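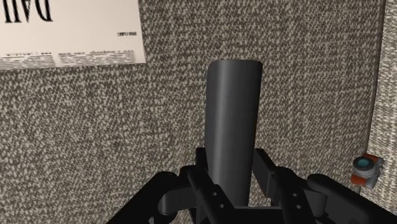 Philomena Annan wrote to me in November that she would believe in household robots on the evening one of them cleared up after her grandchildren. She didn't care how well it picked things up on a screen. She wanted to know whether it could tell a cup that was finished with from a cup somebody had left for a minute, and whether it would know what to do in either case. She added that she had been waiting since the first talking washing machine and was in no hurry.

I have been thinking about her letter for a while, and I think she put the question in the right place. People who write about this subject, and I include myself, spend most of their time on the hand. Can it grip, can it hold something thin, can it lift an egg. Those were good questions ten years ago. For ordinary rigid objects the answer is now mostly yes. A plain upright cylinder held between two fingers is close to the best case there is: it has no handle, it is the same all the way around, and it offers two sides to press on. If a machine can't hold that, it can't hold anything in a kitchen.

The trouble is what surrounds it. A living room is newspapers, cushions, a toy left against the arm of the couch. Soft furniture gives when something leans on it. A paper may be today's or last month's, and only the person who lives there knows. The chore we call tidying is a long string of small decisions about other people's belongings, with a bit of lifting in between.

I spent part of last winter talking to people who buy and use these machines for a living. Emiliano Pacheco runs the packing floor at Solís, which ships glassware and table goods. He has 2 arms working there and would like more. They take tumblers from a tray and set them in dividers, and he told me they do it all night without complaint. When I asked whether they could also handle returns, he laughed. Returns come back in whatever box the customer had, wrapped in towels, newspaper or a child's sweater. One cell handles 600 tumblers in an hour on a good shift. The same cell with a crate of returns would need a person standing beside it the whole time, and at that point he would sooner have the person do the job.

I find this more useful than most of the forecasts I read. The arm is the same arm in both cases, and so is the glass. What changed is that somebody stopped arranging the world for it. On a shop floor you can pay to have the world arranged. You bolt down a fixture, paint a line, tell the supplier to turn the trays the other way. Few of us will do that to our own homes, and I doubt we should.

Some of the companies think we will. Heledd Wogan, who has worked on home products at Zunen, told me their early customers moved furniture, bought matching cups and kept the floor clear so that the machine had an easier time. She took it as a sign of how much people wanted it to work. I took it as a sign that the customers were doing a good part of the chore themselves. We went back and forth on this and did not settle it. She pointed out that people rearranged their kitchens for the dishwasher too, and scraped plates for it, and stopped buying gold-rimmed china. That is a fair point. But the dishwasher did one thing, start to finish, behind a door, and you could leave the house.

Leaving the house is the test I would use. A machine does a chore when you can stop thinking about the chore. If you have to check the couch afterward, or stay within earshot, or pick up the things it might knock over before it starts, then you have been given a different chore. It may be an easier one. For someone with bad knees or a weak grip it may be much easier, and I don't want to wave that away. Burgi Tanner, who has had a Limby machine on loan for her mother, says that it fetches a beaker from the side table and that her mother likes it very much. It does not do much else. The rental is 650 a month, and the family still comes by every evening to do the rest.

Much of the progress is being made in simulation, and readers sometimes ask me whether that counts. I think it does. A rendered couch costs nothing to mess up. You can put the same cup in front of the same fingers with a different fabric behind it, then different clutter, then different light, and nothing gets broken. Tadhg Ní Mhurchú, who tests grippers at Sollon, showed me a run of 1890 simulated pickups and then let me watch the real hand try a handful. The real hand was slower and fussier, but it was plainly doing the same thing. What the simulation did not contain was a person who wanted the cup back.

So my answer to whether machines can do the chores yet is that they can do pieces of them, and the pieces are worth having where the work has been cut up to suit. In warehouses and packing rooms that is already normal, and I expect it to spread faster than most workers have been told. At home I would wait. I would ask the seller to bring the machine over at six in the evening, with the room as it is, and I would go out for a walk while it worked – a long one, with the phone off.

I wrote back to Philomena and suggested something along those lines. She replied that the grandchildren are available most weekends.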